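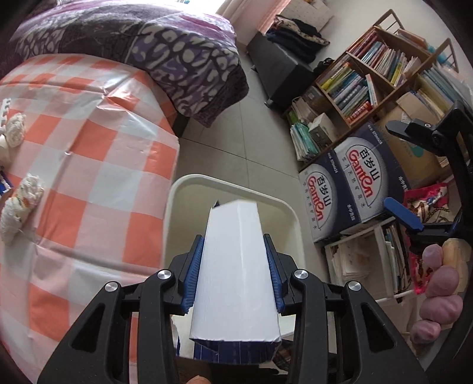
When I joined Stoltwood in January, the demonstration group had a written target of 150 accepted recordings per person per shift. I am setting down what has changed in that group's working day, as seen by a person who carries it out. The views are mine and do not represent the company.

The group works in furnished living spaces. Each operator uses a hand-held gripper to pick up, turn and set down ordinary household goods: paper items, packaged food, cloth. The recordings are used to train robot arms for the same tasks. Until this year, a second group reviewed every recording by eye and marked it accepted or rejected. Review is now done by software, which the company calls Femumard, and the reviewers have been moved to other duties.

Hiu-tung Yang and Pao-chu Lai were both reviewers. Ms. Yang now writes the task lists. Ms. Lai chose to work as an operator, at the same pay grade, and has told me that she misses sitting down. Their former work required 2 people to agree on any disputed recording. A dispute now goes to Mei-kuen Kwan alone, and she receives it at the end of the shift, when the objects have been moved and the grip cannot be repeated under the same conditions.

The software is faster, and it is consistent. It is also strict about matters the reviewers used to let pass. A soft package that bends a little between the finger pads may be rejected several times before the operator learns what is wanted. Operators have responded by choosing stiffer objects wherever the list leaves them a choice. I consider this a loss to the data, and I have said so in writing.

The physical side of the job has received less attention. The gripper is held out from the body for long periods, and wrists become sore. Chi-keung Chiang asked for a rest break after every set, and this was granted in the spring. The target was not lowered to match.

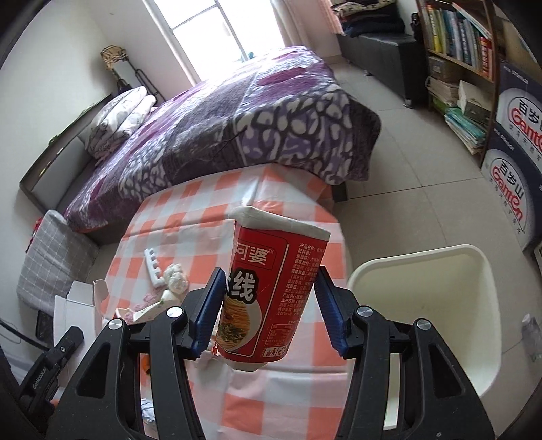 Will the operators be replaced once the robots have learned the work?

Management has given no date and no figure. The contract now in progress calls for 2000 accepted recordings of kitchen and bedroom items, of which 1035 have been delivered, and all present operators are kept on until it closes. After that, some positions are expected to move to testing the arms.

I have asked for the testing duties to be described in the next staff notice, together with the training hours and the pay grade.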